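Daunenjacke zu Hause waschen, trocknen und für den Sommer weglegen

Viele Leute bringen ihre Daunenjacke in die Reinigung, weil sie Angst vor Klumpen haben. Ich habe das früher auch gemacht. Seit ein paar Jahren wasche ich meine Jacken selber, und wenn man genug Zeit nimmt, geht es gut. In dieser Anleitung schreibe ich Schritt für Schritt auf, wie ich es mache. Deutsch ist nicht meine Muttersprache, deshalb bitte ich um Entschuldigung, wenn ein Fachwort nicht ganz stimmt.

Was man braucht

Eine Waschmaschine mit Feinwaschgang, in die die Jacke locker hineinpasst
Flüssiges Daunenwaschmittel ohne Weichspüler (ich nehme das von Irnura)
6 saubere Tennisbälle oder Trocknerbälle
Einen Wäschetrockner mit niedriger Temperatur
Eine weiche Bürste und ein altes Handtuch
Ein Bett oder einen großen Tisch zum Ausbreiten
Einen Beutel aus Baumwolle zum Aufbewahren

Schritt 1: Das Etikett lesen

Zuerst schaut man innen an der Seitennaht nach dem Pflegeetikett. Steht dort ein Waschbottich mit der Zahl 30, kann man weitermachen. Ist der Bottich durchgestrichen, soll man die Jacke bitte nicht selber waschen. Manche Jacken haben einen Kragen aus echtem Pelz, den muss man vorher abnehmen. Wenn er fest angenäht ist, gehört die Jacke in die Reinigung.

Schritt 2: Taschen und Nähte kontrollieren

Alle Taschen leer machen, auch die kleine Innentasche. Ich habe einmal ein Papiertaschentuch vergessen und danach eine Stunde lang weiße Krümel gebürstet. Danach legt man die Jacke flach auf das Bett und streicht mit der Hand über jede Kammer, von oben nach unten. So spürt man, wo die Füllung dünn geworden ist und ob irgendwo eine Naht offen ist. Am besten macht man das bei Tageslicht, am Vormittag.

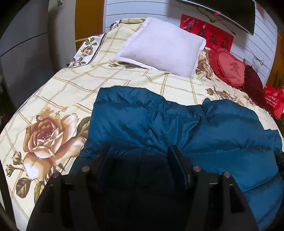 Blaugrüne Steppjacke, flach auf dem Bett ausgebreitet.

Auf glänzendem Stoff sind kleine Löcher schwer zu sehen. Wenn aus einer Stelle eine Feder herausschaut, zieht man sie nicht nach außen. Man fasst sie von der anderen Seite durch den Stoff und zieht sie vorsichtig zurück in die Kammer. Offene Nähte müssen vor dem Waschen genäht werden, mit einer sehr dünnen Nadel. Für ein Loch im Stoff gibt es selbstklebende Flicken. Ich schneide die Ecken rund, dann lösen sie sich nicht so schnell.

Schritt 3: Flecken vorbehandeln

Der Kragen und die Ärmelbündchen sind fast immer am meisten schmutzig. Einen Teelöffel Waschmittel mit etwas lauwarmem Wasser mischen, mit der Bürste auftragen und in kleinen Kreisen einarbeiten. Nicht stark reiben. Zehn Minuten warten und dann mit dem feuchten Handtuch abtupfen.

Schritt 4: Waschen

Den Reißverschluss ganz schließen, die Klettverschlüsse auch. Die Jacke auf links drehen und alleine in die Trommel legen. Auf den Feinwaschgang mit 30 Grad stellen und das Waschmittel nach der Angabe auf der Flasche dosieren. Bei mir sind das 40 Milliliter für eine Jacke. Mehr Waschmittel macht die Jacke nicht sauberer, es bleibt nur in den Daunen hängen.

Beim Schleudern wähle ich 400 Umdrehungen. Danach mache ich immer noch einen zweiten Spülgang, bis kein Schaum mehr kommt.

Wenn die Jacke aus der Maschine kommt, sieht sie traurig aus, ganz flach und mit dunklen Klumpen. Das ist normal. Bitte mit beiden Händen von unten herausheben und nicht an den Ärmeln ziehen, denn die nassen Daunen sind schwer und die inneren Nähte können reißen.

Schritt 5: Trocknen

Für diesen Schritt braucht man Geduld. Die Jacke kommt mit den Bällen in den Trockner, auf der niedrigsten Temperatur. Nach jeder halben Stunde nehme ich sie heraus, schüttle sie kräftig auf und zupfe die Klumpen mit den Fingern auseinander. Meistens brauche ich vier oder fünf Runden. Bei der dritten Runde drehe ich die Jacke wieder auf rechts.

Wer keinen Trockner hat, kann die Jacke liegend auf einem Wäscheständer trocknen. Das dauert mehrere Tage, und man muss sie oft wenden und aufschütteln. Nicht auf die Heizung legen und nicht in die pralle Sonne.

Ob sie fertig ist, prüfe ich so: Ich drücke eine Kammer zwischen zwei Fingern. Fühlt es sich an wie ein kleiner Knoten, ist innen noch Feuchtigkeit. Auch der Geruch hilft, nasse Daunen riechen ein wenig nach Tier. Auch wenn alles trocken scheint, lasse ich die Jacke noch über Nacht offen auf einem Bügel hängen.

Schritt 6: Weglegen

Die Jacke nicht in einen Vakuumbeutel stecken. Das spart Platz, aber die Daunen werden über Monate zusammengedrückt und kommen manchmal nicht mehr richtig hoch. Besser ist es so:

Jacke mit der Vorderseite nach unten ausbreiten
Beide Ärmel locker auf den Rücken legen
Von unten einmal bis zur Mitte falten
Ohne Druck in den Baumwollbeutel schieben

Der Beutel kommt bei mir ganz oben in den Schrank, auf die anderen Sachen und nie darunter. Ein Stück Zedernholz dazu ist gut gegen Motten. Im September hole ich die Jacke heraus, schüttle sie auf und hänge sie einen Tag an die Luft.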